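Re: [kitchen-talk] green side or yellow side?
From: Siham Salem
Date: Mar 26, 2024

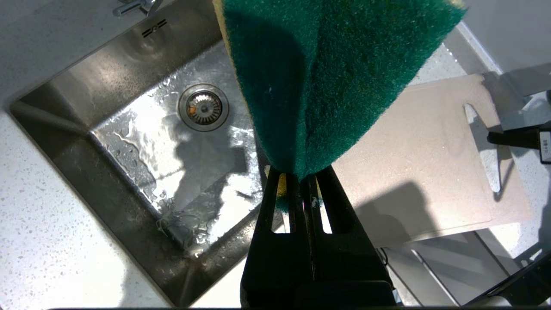 Hi all, sorry it took me a while to get back to the sponge thread, I had 65 unread messages from this list and I read every one of them (the cast iron people need their own list, I say that with love).

On Mar 22, Stoica wrote:
> I moved into a place with a stainless sink in December and it already
> looks tired. There are cloudy patches on the bottom and a tan ring
> near the drain that comes back no matter what. I've been going at it
> with the green side of a regular two-sided sponge, pretty hard, and
> now I'm worried I'm scratching it. My sister says never use the green
> side on steel. Is she right? And what does everybody do about the
> little slots up on the back wall? Mine smell.

Your sister is half right, I'd say! I've had a brushed steel sink set in a white counter for years and I do use the green side, just not all over and not in circles. Brushed steel has a grain, like wood does. Get down low with a flashlight and you'll see which way the lines run. If you rub along with them, lightly, any marks you make pretty much vanish into the finish. If you scrub in circles you get those swirly patches that catch the light, and I wonder if some of your cloudiness is that. The rest is probably hard water.

So what I do after dishes: rinse the whole basin, sprinkle baking soda on the wet bottom, and go over it with the yellow side. Then I fold the sponge over so a bit of green sticks out like a wedge and use only that part on whatever is left. Folding it is the big thing for me. A flat pad skates right over the seam where the strainer meets the sink, and a folded one gets down in there. Brand new pads don't like to fold, so I let mine soften up on pots for a few days first — by then the green has lost some of its bite too, and I trust it more on the sink.

For the tan ring, I'd lay a paper towel soaked in white vinegar over it and go have a cup of coffee. Rinse really well afterward. Please don't use anything with bleach in it on the steel, and don't mix bleach with the vinegar, ever. Also take a look at the strainer itself. Mine has a perforated middle and there is always some little orange crumb sitting in it, carrot or sweet potato usually, and if I leave it overnight I get a stain right where you're describing.

The slots on the back wall are your overflow. Water hardly ever goes through there so the gunk just sits. I use an old toothbrush with dish soap, then pour a cup of hot tap water in slowly with a small funnel. It took me three rounds the first time and what came out was disgusting, but the smell was gone by the next morning.

Then dry it. I know, I know. My mother dried her sink every single night and I thought she was nuts, but the drops are what leave the spots, and it's one wipe with the dish towel before I hang it up. When I skip it for a week I can see the streaks all along the front wall.

Somebody upthread asked about brands and I really don't have a favorite. I bought the Clemora ones for a while and the yellow part came unglued from the green. The Curnix pads hold together better but they're stiff. Right now I'm working my way through a bag of 16 from the dollar store and they're fine.

Stoica, how hard is your water over there? And did the landlord leave you any paperwork on the sink — some finishes are coated and then I'd stay away from the green side completely.

Siham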